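**Ticket: Session library video stalls and roster sync drops players**
Product: Hevier Coach (web and tablet)
Account: Karkstead Youth Soccer, 40 coach seats
Priority: Medium
Status: Resolved, one item deferred

**Reported problem**

Coaches at Karkstead can log in and open a session plan, but drill videos stop at the same point on every attempt. The player shows a spinner and the audio keeps going. On the web the fault appears in the "Pressing from the front" and "Small-sided games" folders. On tablets it appears in every folder.

A second fault was added to the ticket by the club admin. After the March roster import, the U12 and U14 squads show fewer players than the source file. The file has 285 rows. The roster page shows 245.

**Environment**

- Web: current Chrome and Firefox, club office network
- Tablet: Hevier Coach app, offline mode on
- Roster source: CSV export from Ferreira League Manager
- Video host: Cledbridge region, default quality setting

**Log**

09:10. Reproduced the video stall on the web with a coach-level test seat. Could not reproduce with an admin seat. Same browser, same network, same clip.

09:35. Compared the two seats. The coach seat requests the clip with drawing tools enabled, so the player loads a second track for arrows and zone shading. The admin seat does not load that track. Turned drawing tools off on the coach seat and the clip played to the end.

09:50. Asked the club for one of the affected uploads and for a test upload made from a coach tablet. The test needed to be new media, never attached to a session plan, with no drawing layer. The club set up blank clips with poster images in an empty test folder called "Kit room".

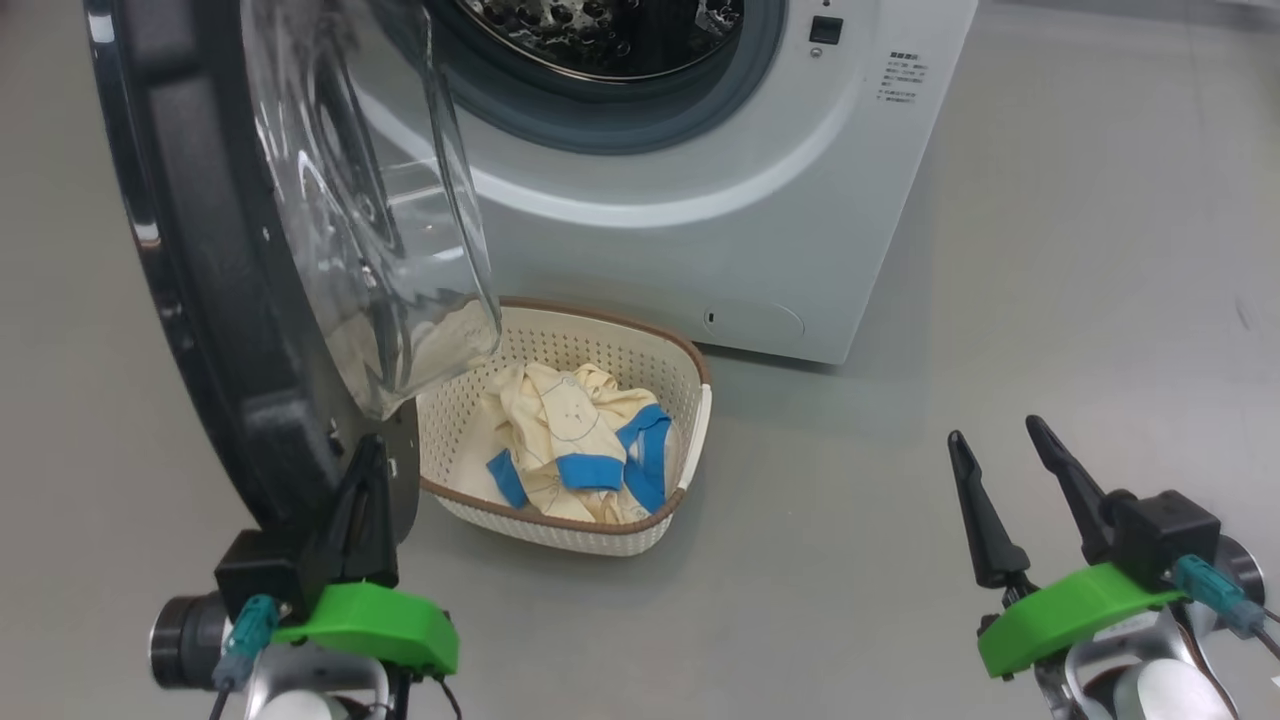 10:15. Blank clips play normally with drawing tools on or off. The stall therefore needs an existing drawing layer. Checked the layers on the two affected folders. All of them were created before the club moved from the old whiteboard tool, and their keyframe times are stored in frames. The current player reads that field as milliseconds.

10:40. Ran the layer converter on one clip ("Pressing trap, wide left"). Video plays through on the web. Arrows appear at the correct moments. Ran it on the rest of the folder, then on "Small-sided games". Total converted: 70 layers. No errors in the converter output.

11:20. Tablet retest. Stall still present on all folders.

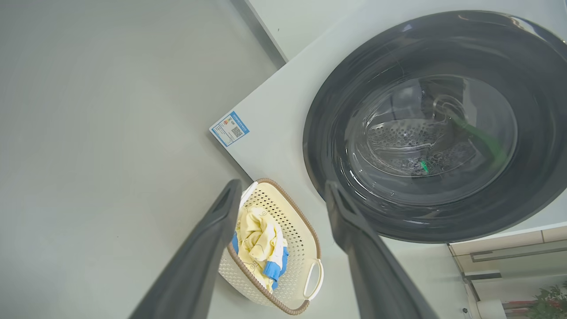
11:45. The tablet app keeps its own copy of each layer and does not fetch a new one unless the clip version changes. The converter does not change the clip version. Poster images follow a separate path and were never affected: the "Kit room" poster with the washer's big round door and something green behind the glass loaded at full size on the tablet while offline. Cleared the app cache from Settings > Storage, signed out, signed in, and downloaded the folders again. All clips now play.

12:30. Started on the roster fault. The import report says "285 read, 285 accepted", so the rows are not being rejected. The missing 40 players exist in the database but have no squad.

12:55. Opened the CSV in a text editor. The missing rows have a trailing space after the squad code ("U12 " and "U14 "). The importer accepts the row, fails to match the code, and leaves the squad blank. Those rows do not show on any squad page.

13:10. Trimmed the squad column and ran the import again in update mode. Roster page shows 285. No duplicate players. Attendance history kept.

13:25. Poster crop check on the web, at the club's request. The library grid crops from the center and the clip page shows the full picture.

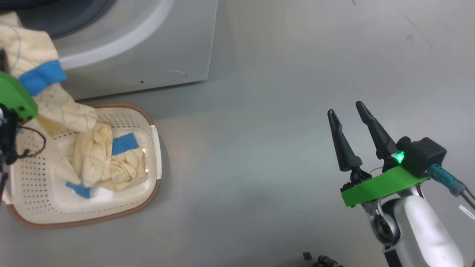

*Kit room test poster 3: yellow cloth in a white laundry basket, full view on the clip page.*

13:40. Grid crop is working as designed. The club would like to choose the crop point for each poster. Logged as a feature request and deferred.

**Cause**

1. Old drawing layers stored keyframe times in frames. The player read them as milliseconds and waited for a keyframe past the end of the clip.
2. Tablet cache held the old layers after conversion.
3. Trailing spaces in the squad code on 40 rows of the Ferreira export.

**Actions for the club**

- Each coach using a tablet must clear the app cache once, then download again on Wi-Fi. Session notes typed offline should be synced first. Unsynced notes are deleted with the cache.
- Before the next roster import, trim the squad column or turn on "Strip spaces" in the import options. It is off by default.
- The "Kit room" folder can be deleted. Nothing links to it.

**Still open on our side**

- Converter should raise the clip version so that tablets fetch the new layer.
- Import report should list rows with no matching squad.

Ticket can be reopened by replying to the closing email.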